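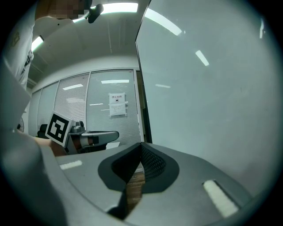

Reading time: 9 minutes

Chapter 2
Hand-Held Grippers

In Chapter 1 you laid out a work area and made a list of parts. In this chapter you will build a pair of hand-held grippers, one for each hand, and set them up so that a camera can follow them. A hand-held gripper has the same jaws you would put at the end of a robot arm, but a person carries it. You can learn a great deal about jaw shape, pad grip and reach this way before you own an arm or have to write any code for one.

The design used through the rest of the book is the Drosau gripper, drawn up by Isauro Maldonado and Teodoro Lozano for the shared workshop at Itbridge. The drawings in this edition are the second version, dated June 28, 2018. If you have an older set, check the jaw pad drawing before you print anything, as the slot was made deeper and the mounting holes moved.

Before you begin

You will need the printed parts for both bodies, two sets of jaw pads, mesh for the pad faces, marker cards, and the small hardware bag listed in Appendix A. You will also need a few flat scraps of corrugated cardboard for testing. The full set for both grippers comes to 21 printed parts. On the printer at Itbridge the whole job took nearly 2,000 minutes, and most of that was the bodies. Start those first and do the small fittings while you wait.

Work in a room where you can stand up and swing both arms. Two people can share one pair of grippers, and the fitting goes faster if one holds while the other tightens.

2.1 The jaw pad

The jaw pad is the part that touches the object. In the Drosau design it is a shallow rounded notch with a slot down the middle. The notch centers round objects such as a bottle neck or a broom handle. The slot takes thin flat objects, such as the edge of a box or a sheet of cardboard, which would slide around on a plain pad.

The inner face of the pad is covered with black mesh. Bare printed plastic is too slick for most household objects. Maldonado's first pads had no covering and dropped a cardboard strip on almost every lift. Cut the mesh a little large, press it into the notch with your thumb, and trim after the glue has set. Keep glue out of the slot. A bead of dried glue there will hold the two halves of the pad apart and you will have to scrape it off with a knife.

2.2 The marker card

Each gripper carries a square card printed with a black and white pattern inside a thick black border. The tracking program looks for the border first and then reads the pattern to tell one gripper from the other. Print the cards on plain white paper stock with a matte surface. Leave a white margin outside the black border. If you trim right up to the black, the program may lose the card against a dark shirt or a dark chair.

Mount the card on the side of the body and check that your hand does not cover it when you take your normal grip. Lozano moved his twice before he was satisfied. If the card is bent, reprint it.

2.3 Light in the room

Ceiling lights cause more trouble than any other part of the setup. Long panel lights show up as bright bands in whiteboards, glass walls and anything else with a shine. Turn a whiteboard a little at a time until the bands fall away from the area where the marker will be. Slatted blinds can be closed over glass, though the glass in front of them will still reflect.

2.4 First test

Stand a scrap of cardboard on edge, bring the open jaws down over it, and close them so that the edge sits in the slot. Lift, hold while you read a line of this page aloud, and set it down. Repeat with the other hand. Write the results in your notebook using the Warura table from Chapter 1, one row for each lift, and note which pad was used.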